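Robots Go to School: What Happened at the Flinder Open Day

If you have ever been told to tidy your room and wished a robot would do it, I have some mixed news. Robots are learning. They are also, at the moment, slower at it than you are, and you once took a whole afternoon to put away a sock.

Every year on 12th February, the Flinder workshop opens its doors to anybody who wants to come in and be curious. There are cookies. There is also a long line for the cookies, so plan ahead.

How does a robot learn to pick things up?

You learned to pick things up when you were a baby, mostly by grabbing spoons and throwing them on the floor. Your brain was busy the whole time. It was working out how heavy a spoon is, how hard to squeeze, and how long it takes a grown-up to get annoyed.

A robot has none of that to start with. Switch on a brand-new robot arm, put a cup in front of it, and it will do nothing at all, very patiently.

So people have to show it. At Flinder they do this with a gripper tool that you hold in your hand. Think of the grabber your grandparents might use to reach the top shelf, then add a camera. A person carries the tool around and does ordinary jobs with it, and the camera records everything from the gripper's point of view. Later, a computer looks through the recordings and starts to find patterns – when the thing looks like this, move like that.

The camera lens is very round and very wide, a bit like the eye of a fish. Straight walls come out bendy and whatever is closest looks enormous. 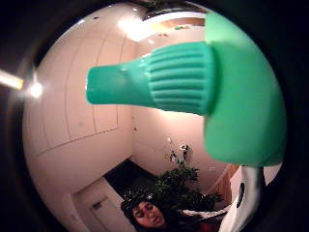 A spray bottle through the gripper's camera. The green part is the trigger head, with its nozzle pointing left.

Why would a robot care about a spray bottle?

Because spray bottles are surprisingly annoying. A ball is the same shape all the way around, so it hardly matters where you grab it. A spray bottle has a top that sticks out in one direction. It has a trigger. It has a front, and you really want to know where the front is before you squeeze, as anybody with a little brother can tell you.

There is also a lot going on behind it. You and I look at that view and know right away which bits are bottle and which bits are potted plant. A computer sees a big pile of colored dots and has to learn the difference. It has to learn that a person is not a thing to be picked up, too. Everyone agrees this is an important lesson.

How many tries does it take?

More than you would like. The first batch of practice at Flinder had 200 recordings in it, and the robot trained on those could find a bottle but tended to poke it over. With 500 it got better. They now have 2,000, and the robot, whose name is Podum, can usually lift a bottle and set it down again without any drama.

Podum took a bow at the end of its demonstration. It knocked over a cup doing it. The crowd clapped anyway.

What else was there to see?

In the Laaksonen Room you could try the hand-held tool yourself and move beanbags from one bucket to another. It is harder than it looks! You can't feel anything through the gripper, so you have to watch closely and squeeze gently. The beanbags were fine. My pride was not.

Next door was Cidik, an older robot that sorts buttons by color. It has been sorting the same jar since September. When it finishes, somebody tips them all back in, and Cidik starts again without a word of complaint.

Try it at home

Put on a pair of thick winter gloves. Now pick up a pencil, a grape and an empty plastic bottle, using just one finger and your thumb. Then try again with one eye shut.

Which was the hardest? Did you squash the grape? If so, you may eat it, and then you'd better go and get another one.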